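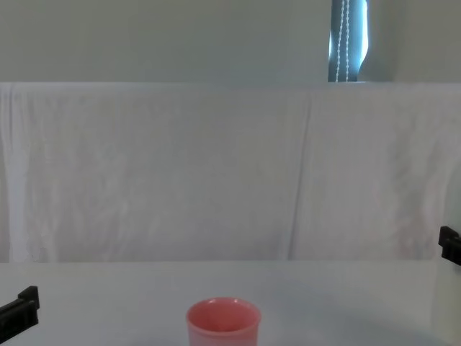 The Shared Table Returns to Ultville

Home Features Community Archive Subscribe

January 20, 2024
By Ye-ji Ham

The Prajapati Reading Room occupies the upper floor of the former grain exchange in Ultville. It closed in 2021, when the heating system failed, and its collection of local newspapers was moved to storage in Pirnon. The room has now reopened under an agreement between the town and the Plorex Foundation, which will meet the cost of staffing for 3 years.

The terms of the agreement are modest. The room will open on weekday afternoons and on the first Saturday morning of each month. Membership is free to residents, and visitors may apply for a day card at the front desk. Bound volumes may not leave the building, but most other titles may be borrowed for two weeks.

Much of the discussion before the reopening concerned drinks. Under the old rules, readers were asked to leave cups in the hallway, and many older members said they had stopped coming for that reason. The revised rules permit a cup at the shared tables near the windows. Drinks remain barred from the newspaper alcove, where around 70 volumes date from before the railroad reached the town.

Conservation work on those volumes is not complete. The bindings of the harvest-year editions are weak, and readers who wish to consult them must give notice of one full day. A printed index to births, marriages and land sales is expected in February and will be kept at the desk.

Requests for evening hours have been received from the Ultville Historical Society and are under review.

Last updated: 2 days after first publication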